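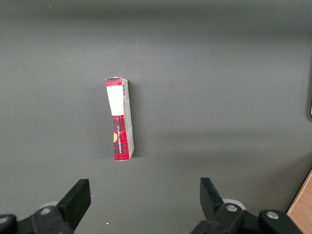
4.2 Frame gating and close-range pose updates

The perception front end described in Section 4.1 produces one object list per wrist frame. Passing every list to the planner was our first design, and it failed in a predictable way: during fast approach segments the wrist view smears, the segment boundaries grow along the direction of travel, and the fitted footprint grows with them. The planner then rejects grasps that are well inside the opening of the fingers. We therefore place a gate between the front end and the planner. The gate is part of Pillar, the scheduling layer that also arbitrates between the joint controller and the grasp planner.

For each incoming frame the gate computes two quantities. The first is the predicted image motion at the table plane, obtained from the commanded joint velocities and the hand-eye calibration. The second is a sharpness score, taken as the variance of the Laplacian inside the object segments only. Computing the score over the whole frame proved misleading. The fingers move with the camera and stay sharp at any speed, so a full-frame score remains high even when the table surface is badly smeared. Pixels belonging to the fingers and their mounts are removed with a fixed mask, indexed by finger opening.

A frame passes the gate if either quantity is on the safe side of its threshold. A frame that fails both is not discarded. Its object list is kept at reduced weight and may confirm the identity and rough position of a known object, but it cannot change a footprint or an orientation. We call these frames position-only. They matter mostly when small objects lie close to one another along the approach axis, as in Figure 3.
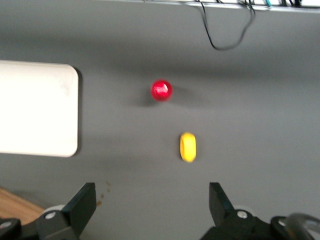
Figure 3. Wrist view, slightly blurred as if in motion. The yellow object lies nearly in line with the gap between the open fingers; the red ball is farther from the gripper.

In a frame of this kind the two segments are still well separated by color, and their centroids are usable. The shape of the nearer object is less certain. From a view such as Figure 3 alone, an elongated outline may come from a short cylinder on its side, from a ring, or in part from the blur itself. The earlier version of the planner would commit to an orientation at this point. The current version holds the previous estimate and, if there is none, requests a slower segment from Pillar before the final descent.

Position-only frames also feed the collision check. Here a centroid is not enough, so each segment is replaced by a disk whose radius is the largest footprint radius accepted for that object so far, padded by the predicted image motion. The padding is conservative. With two objects in a line it sometimes closes the corridor behind the nearer one, and the planner then shortens the forward stroke of the fingers. We considered an anisotropic pad aligned with the motion direction but did not find it worth the added bookkeeping.

4.3 Tall objects and printed surfaces

Box-shaped packages raise a different problem. Their segments are large and their edges are strong, but printed patterns contribute many straight lines that are unrelated to the outline. Plaid is the worst case we met: the line detector returns two dense, nearly orthogonal families, and both are close to parallel with the true edges. When a side face is visible as well, the rectangle fit may lock onto the printed face alone and miss the width of the plain one.

Our remedy is to fit the outline from the segment boundary only, and to use interior lines solely to refine the angle. Interior lines vote for an angle modulo 90 degrees, which makes the two families reinforce each other. The vote is accepted when it agrees with the boundary fit to within a small tolerance. Otherwise the boundary fit stands. Bent flaps and creased corners disturb the boundary locally, and we handle these with a trimmed residual that drops the worst tenth of the contour points.

4.4 Implementation

The gate and the outline fit run in a single process on the Drokuvton controller, in C++. Planner requests travel over the message bus of the Soltley runtime, version-locked to the build used for the rest of this work. The front end delivers frames at 24 Hz. Thresholds were tuned on a set of 169 approach segments recorded under the lab's ordinary ceiling lights, and were then frozen. Logs are kept in a ring buffer of 1,000 frames – enough to cover a full approach and retreat – and written to disk only when the planner reports a rejected grasp.

One detail of the timing deserves mention. Joint velocities and images are stamped by different clocks, and an early build compared each image with the velocity command that followed it. Sharp frames at the end of a deceleration were graded correctly, but blurred frames at the start of an acceleration passed the gate. The fault was traced by Ha-neul Bang from the rejected-grasp logs. The current build interpolates the commanded velocity at the midpoint of the exposure and refuses to grade any frame for which the two bracketing commands are missing.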